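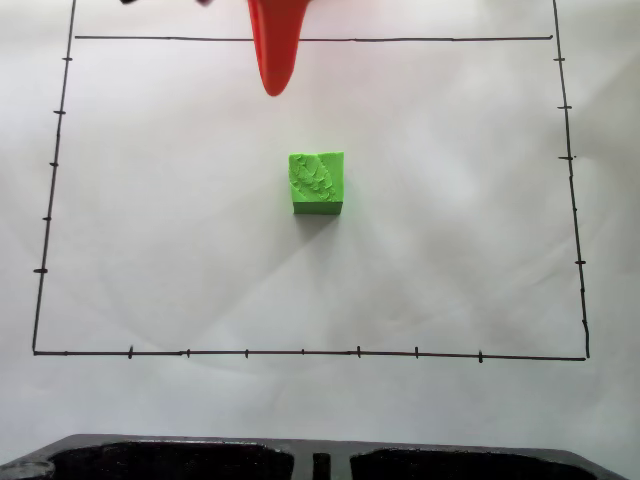 Posted by Lesia Marchuk in Workshop Notebook, Jan 2, 2021

Istimeo deck, second proof. Notes for me and Valentyna, and for whoever picks up the guidebook after the court cards are done.

The proof from Oyelaran came in the padded mailer, with no damage to the box. Full deck plus the two title cards. I sorted it into suits before shuffling and checked each card against the list. Nothing missing. The Seven of Cups is in there this time. The Hermit and the Hanged Man have the right numerals now, so that correction went through.

Color first. The blues are better than on the first proof. The Moon had gone nearly black at the bottom and I can see the water again. The Star is still a little green for my taste, but Valentyna likes it and it was her painting, so I am leaving it. Reds are fine across the Wands. The gray on the Swords backgrounds varies from card to card, and you notice it when you lay out the whole suit in order. In an ordinary reading I doubt anyone would see it. I will ask Oyelaran if it comes from the files or the press before we touch anything.

Stock. This is the Tullard board with the Feltel coating, matte. It riffles well, and it bends and comes back flat. After an afternoon of overhand shuffling the corners are clean. The coating picks up finger marks on the dark cards, mostly Death, the Devil and the Tower. They wipe off with a dry cloth. The first proof was glossy and slid off the reading cloth every time I fanned it, so I still prefer this one.

Card backs. They are meant to be reversible and they are not quite. The border is wider at one end, and once I had seen it I could tell reversals from the back before turning the card. That spoils it for anyone who reads reversals. I laid out a row of backs alternating up and down and showed Valentyna without saying anything, and she found it right away. It has to be fixed before the run. She thinks it is the trim. I think it is the file, as every card is off the same way.

Reading test. We have been logging daily draws from the proofs since last March, one card each in the morning, with a line or two on what came up and whether the guidebook text was any help. The log is at 589 draws. I read back through it over the holiday. Things to carry into the guidebook:

The Four of Pentacles entry is too harsh. We both wrote complaints about it on different days. Holding on to what you have can be sensible, and the text should leave room for that.

The Page of Swords entry says nearly the same thing as the Knight. Valentyna will rewrite the Page.

Reversed meanings for the Majors run too long for the page. Keep to 2 sentences each.

The High Priestess entry is the one we both used most as written. Leave it alone.

The Answer position in our five-card spread confuses people. Three of the testers read it as a yes or no. I would rename it Advice, but then it clashes with the Celtic Cross section. No decision yet.

Quantities. Oyelaran quoted for 500 and for 2000. The larger run is a much better price per deck, but we would have boxes up to the ceiling and I don't want to store cardboard through a damp spring. I lean toward the small run first. Valentyna wants the large one. We agreed to wait until the backs are corrected and there is a third proof in hand.

Box. Lid is too tight. You have to shake the bottom half out, and the guidebook comes with it. Ask for a thumb notch – and check whether the ribbon adds to the cost.

To do: send Oyelaran the measurements for the back border. Valentyna to export the back file again from the original scan. I start on the Four of Pentacles tonight and will put the draft in the shared folder. Morning draws continue with this proof, and the glossy one goes in the drawer.

Today's card was the Eight of Pentacles, upright. Logged.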